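Wedge tips vs. flat pads on the Flotow gripper

Dullar_fan
Posted 6/16/24
We have two arms on the bench and I'm trying to settle on one fingertip for both. The choices are the wedge tips from Dullar and the flat pads that came with the Flotow. Jobs are mostly folded clothes, plus whatever turns up at floor level. I've run the wedges for 11 days with the wrist cameras on. The flat pads go on next.

tread9
What do the wrist cameras see past the tips? On my Bramier the fingers block most of the bottom half.

Dullar_fan
Two views, one at some folded denim and one down at a caster on the floor. Fingers are in both.

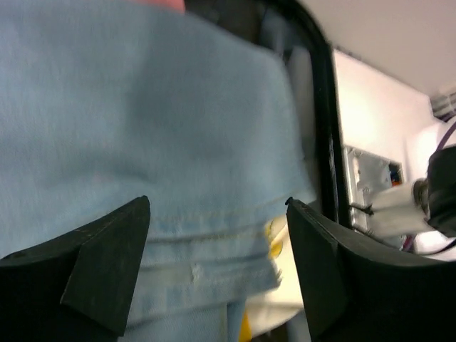
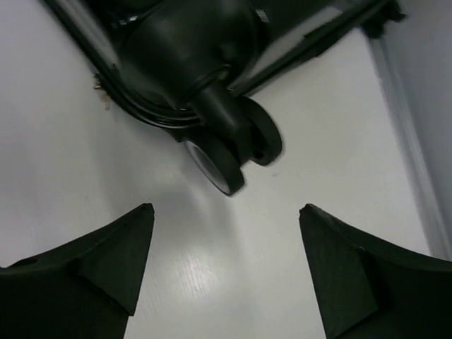 hong529
I'd skip the wedges for clothes. A pointed tip gets under a hem fine, but it also pushes the top layer back, and then you pick up one layer when you wanted the stack. Flat pads have more contact and I drop less with them.

tread9
Disagree. Flat pads on jeans were worse for me. They can't get in between the layers at all. Lower the closing speed and the wedges behave.

hong529
Maybe on thick fabric. Try it on a T-shirt.

Dullar_fan
Haven't tried T-shirts yet. Speed is at the default – which setting did you change?

tread9
Closing speed only, down to 3 on the controller. Leave the force alone. Also lock the camera exposure if you work near a white floor. Mine kept hunting until I did.

Dullar_fan
OK, will lock it and run the same clothes with both sets of tips.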